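Holding the Road to Catness

A regional protection force has kept one supply route open through its first rainy season. Whether it can do so through a second depends on decisions that have yet to be made. 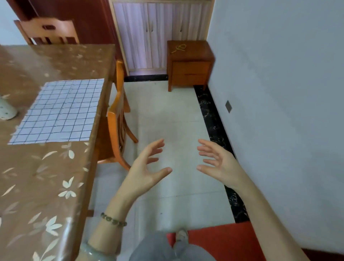

A route with few alternatives

The road from Jillum to Catness crosses two rivers and climbs through forest for most of its length. In the dry months a loaded truck can make the journey between dawn and nightfall. In the rains the same trip may take several days, and drivers sleep in their cabs at the river crossings while they wait for the water to fall. Almost everything sold in the Catness market arrives this way, including salt, fuel, cooking oil and medicine for the district hospital.

Armed groups have understood the value of the road for as long as there has been fighting in the uplands. They have seldom tried to hold it. Their usual method has been to stop vehicles on the steep section above Koller, take a share of the cargo and withdraw into the forest before soldiers could be sent from the garrison. Drivers came to treat these payments as part of the cost of the journey. When two groups began to compete for the same stretch, the payments doubled and the shootings began.

By January, traders in Jillum had stopped sending trucks at all. The price of salt in Catness tripled within the month, and the hospital suspended planned surgery to preserve its fuel.

The force and its mandate

The protection force that deployed in the spring numbers 713 personnel, drawn from the national army and from the police services of the neighboring provinces. Its mandate is narrow. It may escort convoys, hold fixed posts and respond to attacks on the road. It may not pursue armed groups beyond the immediate area of an attack, and it has no authority over the mines to the north, from which both groups draw most of their income.

Nine posts were built between the river crossings. Each is staffed day and night and linked by radio to a command center in Koller. Convoys leave Jillum at 5 a.m. and are handed from one post to the next. Private vehicles may join without charge, provided they register the evening before.

Traffic has recovered, although it remains below the level recorded before the fighting. Attacks on escorted convoys have been few. Attacks on vehicles traveling alone have continued, particularly in the late afternoon, when drivers who have missed the convoy attempt the climb to avoid losing a day.

Displacement along the route

Security on the road has not yet brought security to the villages beside it. More than 2,000 people who fled the hill settlements are living at Cirham, on the grounds of a former tea station. Families there have plots too small to feed a household, and many walk back to their old fields during the week to tend cassava. They do so without protection, as the fields lie outside the area the force is permitted to patrol.

Residents have asked for a tenth post on the track that leads to these fields. The request has been forwarded to the provincial government, which has replied that any new post would require an amendment to the mandate. Such an amendment must be approved by every province that contributes personnel, and one has already indicated that it would prefer to reduce its contribution.

Relations between the displaced families and the older residents of Cirham are under strain. Firewood is the most frequent cause of dispute. The nearest woodland has been cut heavily, and the next nearest is considered unsafe. Local chiefs have introduced set mornings for collection, with mixed results.

Questions of cost

Escorting convoys is expensive. The force uses more fuel in the wet months than in the dry, and two of its recovery vehicles have been out of service since the bridge approach at Koller washed away. Salaries for the police contingents are paid by their home provinces and have at times arrived late. Commanders have acknowledged that unpaid officers at isolated posts are exposed to the same temptations that once affected the garrison. Drivers have reported requests for money at one of the posts, and an inquiry is under way.

The mandate expires at the end of the next dry season. Provincial officials favor renewal on the present terms. Traders in Jillum want the escorts extended to the afternoon. Aid agencies working at Cirham have argued for a wider patrol area, even if this means fewer convoys each week.

Work on the bridge approach is scheduled to resume once the river drops. Until then, heavy trucks are unloaded on the Jillum side and their cargo is carried across by smaller vehicles.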